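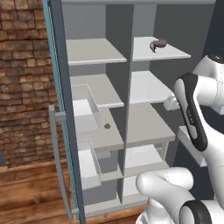 I have been using the Plaketti kitchen task pack in our simulator since June. It sells as a set of cabinets, fridges and drawers for practicing arm work before you risk real hardware. The models load quickly and the joints mostly move the way they should.

My complaint is with the contact handling. In 103 runs of a simple reach-and-close task, the arm pushed into a shelf edge 11 times and the force limit did not trip. The log showed a normal stop each time. On a real arm that would mean a cracked shelf or a stripped gear, and you would have no warning in the data. I turned the time step down and the fault got rarer, but it did not go away.

Drawers are worse than doors. A closed drawer sometimes counts as open by a hair, so the planner keeps pulling at it until the run times out.
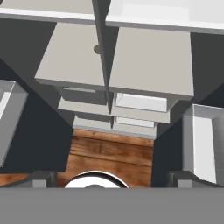 Jailson Frota wrote back that he had the same false stops with the older version, and that reloading the collision meshes by hand cured the shelves for him but did nothing for the drawers. I tried it – same result.

Support at Plemia answered in two days and asked for logs. I would still use the pack for reach planning. I would not use it to sign off a force limit.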